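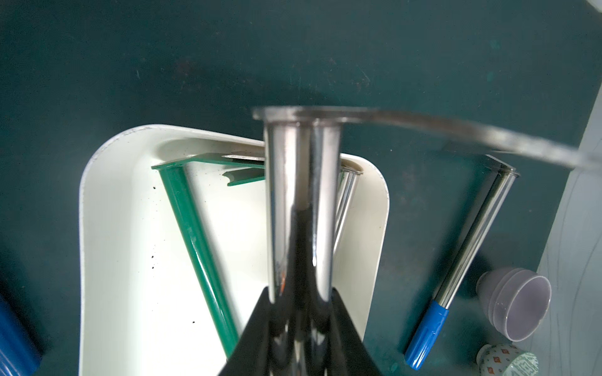 ## Vacancy levies and the rental count

Jalstead's vacancy levy entered its second year in November, and the filings show where the stock went. Of 678 dwellings declared empty in the first round, 54 have since been listed for long-term rent, most of them strata units in Brernetine.

The effect on asking rents is small. Kulkarni, the valuation firm retained by council, puts it at 2 per cent in Brernetine and nil in Gornach, where detached houses dominate and owners have generally paid the levy - or claimed the renovation exemption, which runs for four years and requires only a building permit.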